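Can a robot arm do small chores at home or in a workshop yet?

Reading time: 6 minutes

Asked by Nives Marras on 2025-01-28

Hello everyone, and sorry in advance for the length of this! I run a small packing and mending shop (three of us, plus my brother in October when the orders pile up) and at the end of every day there is the same half hour of putting things back. Tissue packs, sample bags, little wooden bits, whatever got left on the benches. Then somebody goes along and presses the buttons to shut the machines down in the right order, and I go home and do more or less the same thing in my own kitchen.

My nephew keeps sending me videos of robot arms folding shirts and making coffee, and he is convinced I could buy one this year and have it do the tidying. I'm less convinced, but I'd love to be wrong. What I want it to do sounds so simple when I write it down:

1. Pick up light things from a table and put them in a tray.
2. Press a button on a machine, the correct one, and press it all the way.
3. Not knock over whatever is standing nearby.
4. Do it without me having to set everything out in exact places first.

I have a budget of 2000 dollars, which I know isn't a lot, but it isn't nothing to me either. Is this something that exists, or should I wait? And if I should wait, how long? I don't mind something slow. If it took all evening to clear one bench I would be perfectly happy, as long as the bench was clear in the morning and nothing was squashed.

Thank you for any thoughts, including the discouraging ones.

Nives

Answer from Gualtiero Valentini (marked as helpful by 8 people)

Dear Nives, what a nice clear question, and your list is better than most of the ones I get from people with ten times your budget. I spent a good part of my working life putting arms on packing lines, first with Santoro and later at Driltia, and these days I mostly help smaller shops decide whether they need one. Very often they don't, but let me take your list properly, as the four items are not equally hard.

Your buttons first. Pressing a button is one of the friendliest jobs you can give a machine. The button stays where it was bolted, it is a decent size, and it only moves one way. If your shutdown buttons are the big mushroom kind, an arm that has been shown the positions will press them all day long. Trouble starts when the button box itself is loose on the bench and gets shoved a little by somebody's elbow. Then the arm has to look for it, and it has to know the red one from the other red one, and you are suddenly paying for cameras and for the software behind them.

The small stuff is harder than the buttons, even though it feels the other way around to us. A wooden cube is easy: it has flat sides, it doesn't squash, and two fingers can close on it. A pack of tissues is a soft thing with a tissue sticking out of the top, so do you take it by the pack or by the tissue? A crumpled foil bag is worse again, as it is shiny and has no fixed shape, and cameras often have a miserable time judging where a shiny thing begins and ends. If it's lying behind something tall, a camera at bench height on the wrong side won't see it at all. You and I would just lean over and look.

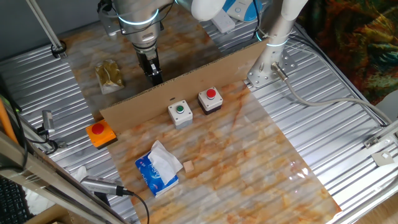 What I would try in your shop

Start with the buttons and leave the tidying to people for now. If the boxes can be screwed down, screw them down. Then ask whether you need an arm for it at all! A relay and a timer, fitted by a proper electrician, may do the whole shutdown sequence for a good deal less than your budget, and it will never need a camera cleaned. One caution here: an emergency stop is for people and for emergencies, so please don't build an evening routine around anything pressing it, machine or otherwise. Use the ordinary stop.

If you still want an arm after that (and I do understand, they are lovely things to watch), look at used ones, and ask the seller these before you send any money:

- What gripper comes with it, and how far does it open?
- Is the controller included, and are the cables?
- What does it do when it bumps into something?
- Can you teach it by moving it with your hand?

On your budget I would expect a small hobby arm, or an old one that needs work. Either can pick up the cube. I would not promise you the foil bag.

As for your third point, about not knocking things over, be a little suspicious of any video where the table has only one thing on it. Your benches won't look like that. Ask to see the arm reach down beside something upright, with other bits standing close by, because that's your real Tuesday evening. It's also worth asking how many tries went into the video. I once watched a demonstration of a rather expensive Stirkura cell, 232 picks in an afternoon — most of them fine, and the ones that went wrong were nearly all soft bags. The salesman was very gracious about it and we all had a coffee.
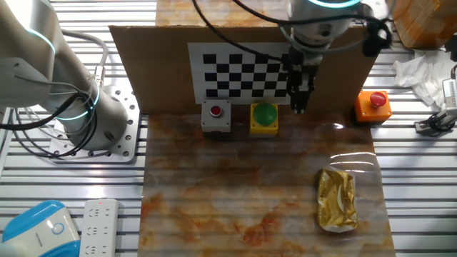
Three button boxes and a foil-wrapped package on the same mat, with a checkerboard pattern taped to the cardboard behind.

Boards like that checkerboard are used for calibration, meaning that the cameras and the arm have to agree on where things are. I mention it as people forget to budget time for it. If somebody bumps the camera while sweeping up, you may well be doing it again, and for a shop with three people that is a real nuisance on a busy day. Put the camera somewhere a broom can't reach.

How long should you wait? I'm bad at predictions, and I thought we'd have this solved before I turned gray. For clearing a mixed bench without anyone watching, I'd leave it for now and look again in a couple of years. For buttons and blocks, you needn't wait. Do write back and tell us what machines you have, I'd be glad to go through the shutdown order with you.

Answer from elitz_owner

We have an Elitz arm at home. It puts blocks in a box. That's all my kids will let it do. Took a weekend to set up and it drops tissues, so no for the tidying I guess. Fun though.

Reply from Nives Marras

Thank you both so much! I had never thought about the buttons being the easy part, I had it exactly backwards. Two of our boxes are loose on the bench and they do wander, so my brother is going to screw them down this week whatever we decide — and I'm calling an electrician about the timer. Gualtiero, the machines are two heat sealers and a small compressor, and the compressor has to go off last or it makes a terrible noise. Does a timer cope with that?

My nephew is disappointed but says the kids' arm sounds good and wants to know how big the blocks are.

Contact us | Copyright 2025 | Back to top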